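Brimcombe Wrist Camera Bracket Kit for Two-Finger Grippers

Sold by Wedonetti Workshop Supply
In stock, ships Friday

If you have been building an arm at home, or sharing one with the other folks at your local workshop, you probably know the moment when the arm moves nicely, the gripper opens and closes when it's told, and you realize you have no earthly idea what the fingertips are doing once they get down near the table. We spent a good long winter in that spot ourselves, crouching with a flashlight, and the Brimcombe bracket is what came of it. It holds a small camera up at the wrist and points it down past the finger, so the view travels wherever the gripper goes (and your knees get a rest!).

The design is by Zinhle Lekota, who drew the first version for her own kitchen-table build and kept changing it until the rest of us stopped borrowing hers and asked for our own. It clamps around the wrist housing with two half-rings and needs no drilling, which we know matters a great deal if you saved up for that arm.

What comes in the box
Two clamp half-rings with rubber liner
Camera cradle with tilt lock
10 machine screws, Phillips head, with a few washers
Cable clips and a printed setup sheet
The camera is sold separately. Most small board cameras will fit, and the Fagerlund cradle insert takes care of the odd-shaped ones.

Details
Weight without camera: 78 grams
Tilt range: 20 degrees
Finish: matte black
Price: $34 for one, or ask us about workshop packs

Fitting it
Set aside an evening for the first one. Snug the half-rings by hand, run the arm slowly through its full reach, and watch the cable at the elbow before you tighten anything for good. Then tilt the cradle until the fingertip and a bit of table past it are both in view. We like having the finger on the left and the thing to be picked up near the middle -- it makes lining up small, lumpy objects much easier, and small lumpy objects are most of what people seem to practice on. 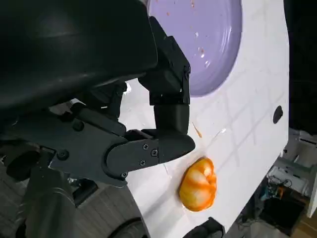 View from the wrist: fingertip, a little orange and white fruit, and the lavender plate.

A shiny tabletop will pick up reflections from ceiling lights, so if your software gets confused by pale patches, try a plain cloth or turn off a row of lights.

Running the kit on a Plavport controller? Download the mount offsets from our support page and you can skip the measuring. Spare liners are always on the shelf, and we're happy to answer fitting questions by email -- send along your wrist diameter if you have it handy.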